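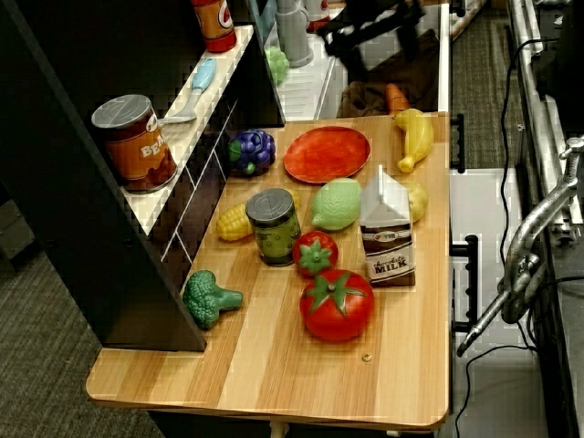

## Play grocery set, sorting notes (thread)

**1/** Went through the play food from the Brakmont box on the wooden table next to the black shelving. Notes follow, mostly for Adeel Awan, who asked which pieces are worth buying again.

**2/** Fruit: banana, purple grapes, lime, lemon. The lime is a pointed oval and the lemon is a small yellow piece, so colour is the main thing a child can sort them by. Fine in daylight, poor under the warm lamp in the back room.

**3/** Vegetables: corn, carrot, broccoli. The broccoli has a thick stem and a bumpy crown. Of everything in the set it is the one the two-year-olds name first.

**4/** Tomatoes come in two sizes, both red with a green top. Useful for big/small. I file them under vegetables. Hjalti Brøndum files them under fruit and moves them back whenever he has the box.

**5/** Packaged goods: one green can with a grey lid, one chocolate milk carton with a gable top. The carton says MILK in white block letters — the only large word in the group, and the children do point at it.

**6/** The red-orange plate stays with the food. Stored separately it ends up in the tea set, and then serving games stop.

**7/** Cleaning: damp cloth, mild soap, air dry on a rack. Do not soak. Hollow pieces take in water at the seam and hold it for days.

**8/** Storage: one lidded tub, label 998, low compartment. The old tub (1723) has a split corner and should go out with the recycling.

**9/** Adeel, to your question: reorder the lemon and the carrot first. Small yellow and orange pieces go missing under the shelving. The can and carton last for years.

**10/** Villads Nørgaard has the spare grapes. Please return them to 998 before August.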